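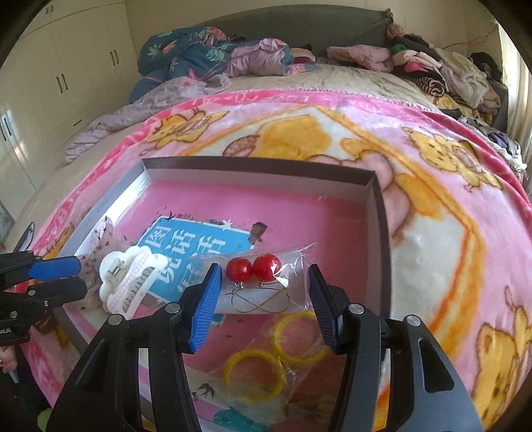

The Uten seasonal worker project is now halfway through its second year, and I'm happy to report that the housing side has caught up with the hiring side at last. When your grant came through in January we had 70 places for pickers and packers across the two farms, and only 2 of the bunkhouses had passed inspection. All of them have now. Every worker also gets a box for personal things, and people keep all sorts in them -- a bag of red bead earrings, a couple of yellow bangles, a picture book. It's a small line in the budget, and I'd like to keep it in for next year!

Recruitment. Trinidad Marín ran the interviews for both Darkden and Urquijo, and this time every contract went out in the worker's own language before anyone bought a ticket. We had 600 applications, far more than we could take. Last year's crew told their cousins and neighbors, and it shows. No one paid a fee to get on the list, and Trinidad asked each person about that directly.

Pay and hours. The new pay slips are a big step up. Hours, piece rate and deductions each have their own line, and Vernon Simard at Darkden has started posting the week's rates in the packing shed before picking begins. We did have a mix-up over transport deductions at Urquijo in the spring. Patricio Calvo went through the slips, found 10 with the wrong amount, and the money was paid back in the next check.

Training. The ladder and spray safety sessions went very well, and the evening English class is full (the teacher wants a bigger room, and we're looking). Several returning pickers are now crew leads, with the higher rate that goes with it.

Still open. The Ekach bus contract runs out before the late apples are in, so we need either an extension or a second van. I'd also like to talk about moving some unspent travel money over to the clinic visits. Quotes for both are with Patricio.

Eusebio Goicoechea
Project lead, Uten
Jun 26, 2024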